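How to Clear and Reset a Cluttered Office Desk
Updated 2022-06-30

A desk in a shared office fills up a little at a time. Snack boxes, a bag from lunch, a mug, papers from two projects ago. Clearing it takes 40 minutes if you do it in one go.

What you need
One empty box or tote
A folder or magazine file for papers
A damp cloth and a dry one

Step 1. Take the food off first
Check every snack box and jar. Throw out anything stale, flatten the empty boxes, and put what is left in one container. Wash mugs and cups now so they can dry while you work.

Step 2. Gather the papers
Pick up all loose sheets, including the ones under books. Make one pile to keep and one to recycle. Anything with a name or account number on it goes in the shredder. If the keep pile is more than 200 sheets, move the older ones to a file drawer.

Step 3. Empty the bags
Tote bags and paper bags take up the back of the desk and hide what is behind them. Empty them, fold them, and put them in a bottom drawer. A bag you carry every day can hang on a partition hook.

Step 4. Stand up what can stand
Books and folders take less room upright against the partition. Put the tallest in the middle and keep small boxes to one side.
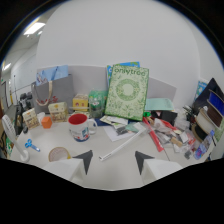

Photo: Drullevwood Office Notes

A big book like the green one marked "onlytree" needs something firm behind it. If it slides, put a bookend in front of the bottom edge.

Step 5. Wipe and put back
Wipe from the back to the front, then dry. Put back only what you used this week. Scissors go in a cup or drawer, blades down. A handheld fan can stay out from May until the weather cools.

Leave the front of the desk clear for writing.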